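We use cookies to keep the archive searchable and to remember your login. By continuing to browse you accept this. Manage preferences

Re: [chores-list] so when does one of these tidy my dining room?

Heriberto Chávez wrote:
> I have been reading this list for years and I still vacuum around
> the chairs myself. My sister runs the Dosanwood office and they have
> 69 chairs to push in every evening. She asked me if a machine could
> do it yet and I said "ask Augustina." So, Augustina: can it? And why
> a chair, of all things? A chair has wheels! It practically moves itself.

Oh, Heriberto, I laughed at "practically moves itself" and then I went and pushed my own desk chair with one finger, and of course it swung off sideways and bumped the filing cabinet. So there is part of your answer. Casters make a chair easy to move and quite hard to move where you want it.
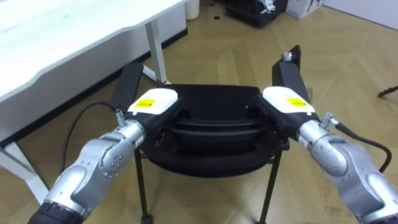
Posted by Augustina Appiah to chores-list, 4:20 pm

What I like about that view is how little of the chair there is to go on from up there: a black seat, a couple of thin legs, and a desk off to the left. You and I would reach for it without thinking. A machine has to decide where its two grippers belong, and whether the thing will roll or turn once it's touched, and then keep its own balance while it pushes. Obed Agbeko and I went back and forth on this over lunch at Skomham (he is much more hopeful than I am, and he had the better sandwich, too). 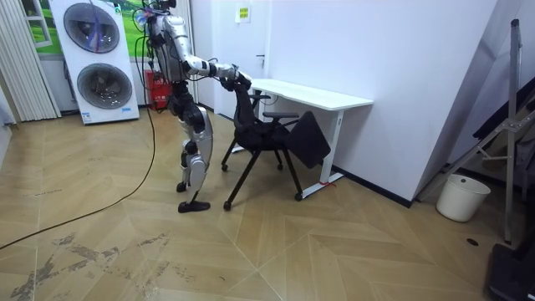 Page last changed: August, 9:10 am

Look at the knees and the lean on it! My father moved furniture for a living and he'd have approved of that stance. Hands on the top of the backrest is how I do it at home, too, though I suspect it's a tall place to push from if a caster catches on something. The other thing I'd point out to your sister is the long cable across the floor. I wouldn't want that trailing through 69 chairs with people's bags lying around.

Benedicta Fiadzo asked me privately whether a plain wheeled base would do the job better than legs. For chairs in rows, I think it might, and I'd love to hear from anybody at Bundis or Ankrah who has tried it. 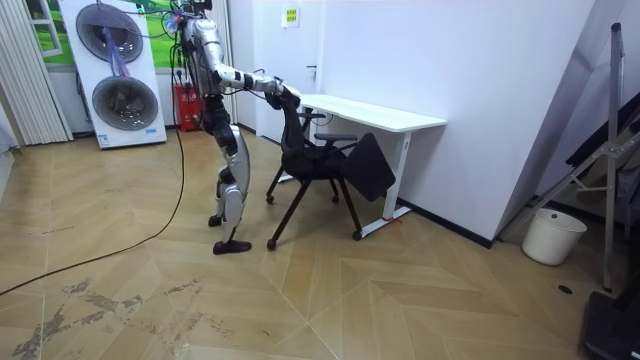

Chair, desk and robot, from the side.

So, can it? One chair in a small room, I'd say we are getting there. A whole office every evening, with jackets over the backs and somebody's lunch on the seat, no, I wouldn't promise her that. Tell her to keep asking the last person out, and give her my best.

Warmly,
Augustina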